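Última actualización: 26 de noviembre de 2024
Buscar en las actas
Compartido 34 veces · 2 comentarios

3. Tarea y montaje experimental

3.1. Definición de la tarea

El proyecto Clumunska se desarrolla en la asignatura de manipulación robótica del último curso. Cada grupo de estudiantes elige una tarea doméstica, la descompone en etapas, recoge demostraciones por teleoperación y entrena con ellas una política de imitación. El grupo que firma este trabajo eligió servir panecillos al vapor: retirar la tapa de una vaporera eléctrica, tomar los panecillos de la bandeja perforada y colocarlos en un plato situado a la derecha.

La tarea se escogió por dos motivos. La tapa es transparente y curva, y las cámaras de profundidad disponibles en el laboratorio daban lecturas poco fiables sobre ella. Los panecillos, por su parte, tienen un color muy próximo al de la mesa y al del plato, lo que reduce el contraste en las imágenes de muñeca. Ambas dificultades aparecen con frecuencia en una cocina y apenas estaban representadas en las tareas que los grupos de años anteriores habían dejado en el repositorio común.

La tarea se divide en dos etapas. En la primera, el robot sujeta el asa de la tapa, la levanta y la deja sobre la mesa, a la izquierda de la vaporera. En la segunda, traslada los panecillos al plato de uno en uno. Un episodio se considera completo cuando la tapa queda apoyada sin tocar la base y el último panecillo descansa dentro del borde del plato.

3.2. Recogida de demostraciones

Las demostraciones se grabaron con el programa Primgate, desarrollado por una promoción anterior, que sincroniza las cámaras de cabeza y de muñeca con las posiciones articulares. Se conservaron 129 episodios — los descartados lo fueron casi siempre por una caída del panecillo fuera del plato o por pérdida de sincronía entre cámaras. La Figura 2 reúne vistas de muñeca y de cabeza.
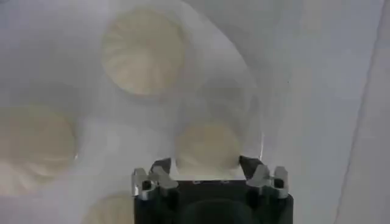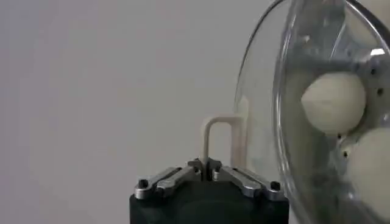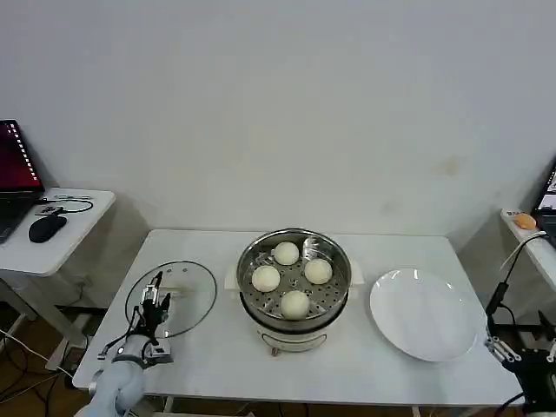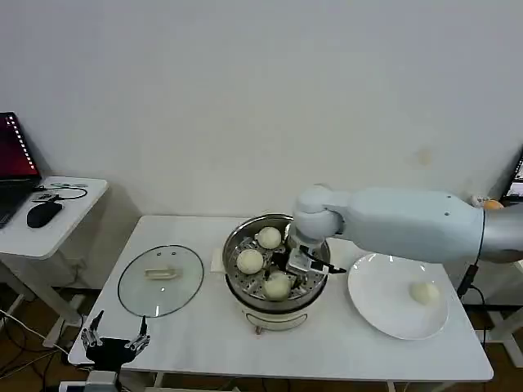
Figura 2. Vistas de las cámaras de muñeca (las dos primeras) y de cabeza (las dos últimas) en la tarea de la vaporera.

¿Por qué se grabó con teleoperación y no con trayectorias programadas? Las trayectorias programadas exigían volver a medir la posición de la vaporera cada vez que se movía, mientras que un operador corrige sobre la marcha y esas correcciones quedan registradas como datos útiles para el entrenamiento.

3.3. Etiquetado y partición

Cada episodio se segmentó a mano con la herramienta Corgate. La frontera entre las dos etapas se fijó en el instante en que la pinza suelta el asa de la tapa. Dos miembros del grupo etiquetaron por separado una parte de los episodios y las discrepancias se resolvieron revisando el vídeo de cabeza. El resultado fue un conjunto de 3,205 segmentos cortos, que se repartieron entre entrenamiento y validación por episodio completo, de modo que ningún episodio aportara segmentos a ambos lados.

3.4. Entrenamiento

Se compararon dos variantes de la misma política. La primera recibe solo la imagen de cabeza; la segunda añade las de muñeca. Ambas se entrenaron en el servidor Abbasi, compartido con el resto de la asignatura, con idénticos hiperparámetros y la misma semilla. Las imágenes se redujeron de tamaño y se les aplicaron variaciones aleatorias de brillo — el recorte aleatorio se eliminó tras las primeras pruebas, ya que dejaba fuera el asa en muchas muestras.

La evaluación en el robot está prevista para diciembre, con la vaporera en posiciones no incluidas en las demostraciones. La sección 4 presenta únicamente los resultados sobre el conjunto de validación.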